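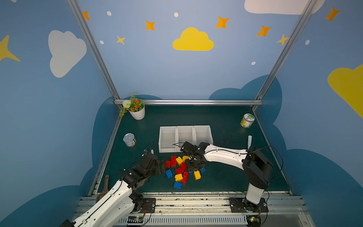
Figure 2. Toy building bricks in red, yellow and blue on the dark green tabletop, with the three-compartment organizer behind them.

3.1 Brick sorting task

Sorting by color is a common cleanup task in playrooms, and we used it as the basis for the second part of the study. The bricks start in a loose pile on the table, in mixed colors and lengths (Figure 2). The goal is to place every brick in the white plastic organizer, with one color per compartment. The order of the colors is left open.

Before each trial the bricks were spread by hand. Some lay apart from the others and some touched or overlapped, as they would after play. A trial ended when the table was clear or when 6 minutes had passed.

We recorded 963 trials in the Prarnstead room, of which 855 were kept for analysis. The rest were dropped for missing start times. Long bricks laid across a divider were scored as misplaced, following the rule used by Benedetti and Mutiso in the earlier Calvo study.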